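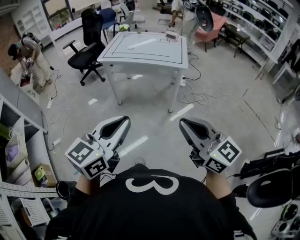 Work at the white table, June.

Onik Dance: progress report to the Hedska Fund
Second period of the touring grant

1. Status
The new ensemble piece, working title Telley, is on schedule. Choreography for the first two sections is fixed. The third section exists in draft and runs longer than the budgeted stage time, so it will be shortened before technical rehearsals begin. Total running time at the last full run was 85 minutes without an interval. The target in the grant agreement is unchanged.

2. Score and licensing
The recorded score has been delivered in full. Performance rights are cleared for all venues on the tour list. Rights for filmed extracts are still under discussion with the publisher, and no extracts will go online until these are agreed in writing. The live percussion part has been reduced from four players to two. This removes one hotel night per venue from the travel budget and has been accepted by the composer.

3. Casting
The company auditioned dancers in the spring and has contracted 18, including understudies. One contract is part-time and covers the home performances only. All contracts follow the pay scale set out in our application. 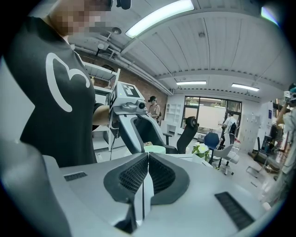
Bowen, June

4. Venues
The opening venue at Bowen seats 400. The stage is shallower than the plan we were first sent, and the diagonal entrance in section two has been re-spaced to suit. The sprung floor was inspected and passed. Two further venues have confirmed dates; a third has asked to move to the following season, which we have provisionally accepted. If it is not replaced, the tour will be one performance short of the agreed number - we will report on this again before the next payment falls due.

5. Spending
Spending on rehearsal space is under budget. Spending on costume is over, owing to a change of supplier after the first fittings. The two differences nearly cancel out and no transfer between headings is requested. Lighting hire has not yet been invoiced.

6. Next period
Shorten section three and set the final running order. Complete costume fittings for understudies. Issue the access notes and the large-print programme to venues. Confirm or replace the postponed date.

The revised budget sheet and venue schedule are attached as annexes A and B.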